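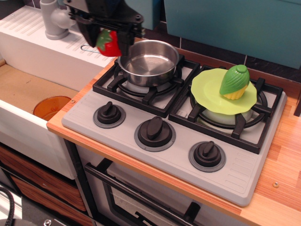 Toy strawberry held just above and left of the saucepan, play kitchen as test bench.

Clokoris two-finger gripper, reviewed after one season

We are a small lab and each purchase must be defended, so I write this for people who plan a similar budget. The Clokoris gripper cost us 648 dollars. Paraschiva Anghel, who signs our orders, had reserved 500 for it, and the difference came from the money for spare cables.

The price on the page is not the full price. The adapter plate for our arm was 135 more, and it is listed on a separate page which I found only after the order. Please ask the seller for one complete quote. Plistton did this for us later, for another part, and it saved many e-mails.

For the tasks we bought a play kitchen and a box of toy food. I first wanted the Skirusport test set, but it was too expensive for us. With the play kitchen we have a stove, a sink, knobs and an oven door, and the screws can be tightened again when the top becomes loose.

The gripper is good with soft round food and with cups. With thin pot rims it is weaker – we had to slow the arm down. The fingers wear at the tips, and a spare pair took nearly 10 weeks to arrive. Order it in the first purchase.

Valter Simões would have preferred the Khurana model for its better manual. I agree about the manual. I would still buy the Clokoris again, but with 135 dollars more in the plan from the beginning.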